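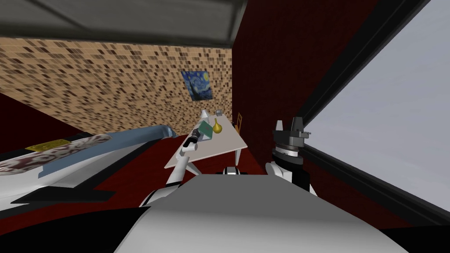
Learning to mend shoes at 40

Melahat Yurt had worked in insurance for 11 years when she signed up for an evening course in shoe repair. She now runs Canpolat, a small repair shop named after her grandmother's family, on a side street behind the bus station.

"I'd taken a pair of boots in to be resoled and was told it wasn't worth it," she says. "They were good boots. I went home annoyed and started reading about how it was done."

The course led to two years of Saturdays with Lleucu Yorath, a cobbler who was then 81 and still working four mornings a week. Yurt swept up, sorted heels and cut rubber before she was allowed to touch a customer's shoe.

"Lleucu made me take shoes apart for months," she says. "Old ones from jumble sales. She said I had to see what was holding them together first."

Yorath retired in August and passed on her finishing machine, her lasts and most of her customers. She still calls in for a cup of tea.

"Her stitching is better than mine was at that stage," Yorath says. "She's slow, but people will wait for a proper job. I told her to put her prices up and she hasn't."

Heels make up most of the work, followed by zips and worn linings. Yurt turns down some shoes with moulded soles, as the glue will not hold on certain plastics. She tells people so at the counter and does not charge for looking.

The money took some getting used to. She kept her office job part time through the first winter and paid the rent on the shop out of that. Bags and belts helped, and so did key cutting, which she had not planned to offer.

"People come in for a key and notice the shoes on the shelf," she says. "Then they're back with something from the bottom of the wardrobe."

Asked what she would say to anyone thinking of doing the same, she mentions her hands. They ached for the first year, and she wishes she had bought a decent knife sooner.

The shop is closed on bank holidays. Repairs left before noon are usually ready the next afternoon, apart from full resoles, which take a week.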